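Shrinkage in February
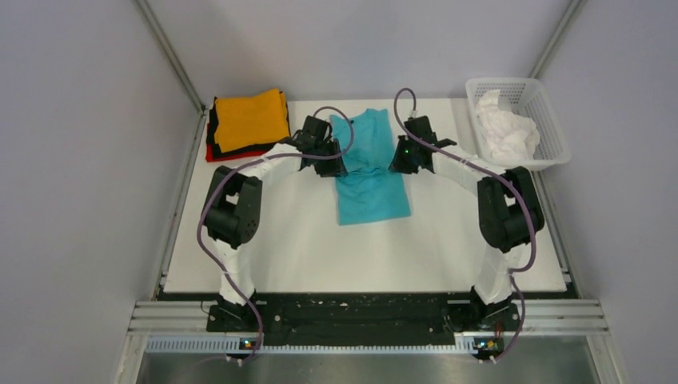
Teal garment, creased across the middle.

Cotton knits shrink because the yarn is stretched during finishing and relaxes in the wash. Most of the change comes in the first 3 cycles. I mark two points on the fabric with thread before washing, then measure again after drying flat. A Troven tee lost 2 percent in width and more in length. Tumble drying makes length worse. Spin speed matters less; I leave mine at 1000 rpm. The Skener shirts go in on Friday.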